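Kesbridge Vehicle Owners & Trade List
Home | Archive | Threads | Search | Subscribe | Log in
Filed under: Imports & New Models

Subject: Re: Panen sedan, is the Wainwright line really starting?
From: Viera Koubek
To: kesbridge-list

Quick one before I have to go pick up a car, sorry if this is choppy.

Paweena, yes, you read it right. Wainwright plant, not the old Kesbridge body shop. Series production, not the hand-built batch they did for the city. I was at the supplier day in December and they said it out loud with slides and everything. First year target 2000 cars. Second year they wouldn't say.

Whether they hit 2000 is another matter. The batch for the city was supposed to be 100 and I have only ever seen the same handful parked behind the council building. Farzad might know more, his cousin did the upholstery contract. Farzad?

> On 16 Feb 2023, Paweena Rungrueang wrote:
>
> Hello all,
>
> Has anyone got solid information on the Panen? The local paper
> says the long wheelbase sedan is going to be built at Wainwright
> and sold to the public, and that a delegation was driven round
> the test track in one last week. The article has no prices, no
> engine details and no date except "soon".
>
> I run three older sedans for weddings and airport work and two of
> them are due for replacement. If the Panen is coming this year I
> would wait. If it is another show car I will buy used again and
> stop thinking about it.
>
> Also, does anyone know if they will sell to small operators or
> only to government fleets? Thanakorn told me fleets only but he
> could not remember where he heard it.
>
> Thank you,
> Paweena

OK taking these in order.

Delegation: yes that happened. Trade people from two countries, lunch, a lap or two each. One of them took the wheel himself which made the papers. I would not read much into it. They put everybody in that car. They put me in that car, and I sell brake parts.

Engine: same V6 as the city batch, hybrid coming "later". Nobody would define later. Gearbox is bought in. Ride was very good in the back, a bit floaty up front. Door shuts beautifully, I shut it more often than was polite. Weight is the thing I keep coming back to, 1073 kg on the rear axle alone on the sheet they handed out, and that was without passengers. Think about tires. Skekesport had a stand there and the guy was pushing his own touring tire for it, did not have a price either.

Price: no figure on any slide. I asked twice. Second time I got a tote bag.

Fleets only: Thanakorn is half right. The first cars go to government orders, after that there is an order book for licensed operators. You need your operator number and a deposit. I dont know how much. Mitsuko Tamura at the Wainwright sales office is the one to ask, she was straight with me and she answers email. Ask her in writing so you have it.

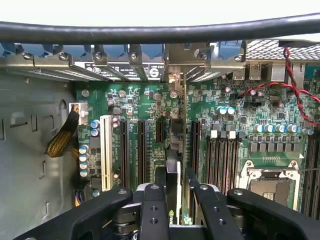 Inside the case: slot covers and blue tabs along the back.

Service is where I would be careful. There is one trained workshop right now and it is at the plant. From you that's what, most of a day there and back, with a flatbed if it won't move. They said two more by summer. They also said that the summer before for the city cars, and Farzad can tell you how that went. If you have a Saturday wedding booked and the car throws a fault Friday afternoon you will be calling round for a rental, same as now, only with a bigger loan.

Parts are better than I expected. Brakes, filters, wheel bearings, most of the suspension bushes are shared with stuff already on the shelf. Body panels and glass are not. Windshield has to come from the factory. I have the supplier list as a PDF, 1513 lines, part number and lead time for each. Can't post it to the list, too big and I am not sure I'm allowed. Write me off list and tell me which systems you care about and I'll pull those lines out for you.

What I would do in your place: replace the worst of the two now, used, something boring. Keep the other one going through the season. Then see whether there are Panens on the road with plates on them. Get your name in the order book if the deposit is refundable, get THAT in writing too. If its not refundable I'd sit on my hands.

Thanakorn Rojanasak, if you are reading, where did the fleets only thing come from? If there's a newer notice than the December one I'd like to see it, could change what I said above.

One more, before I forget. Somebody asked on the other thread about the partition glass. It's optional, it is not on the base car, and the switch for it is in the rear armrest only. Driver can't work it. For airport work I'd say skip it, for weddings maybe. Luggage space is fine without it, two large cases flat and room on top for garment bags. With it I didn't get to look, the trunk on that one was locked and the man with the key had gone to lunch.

Have to run, will check mail tonight.

Viera

Previous in thread | Next in thread | Reply to list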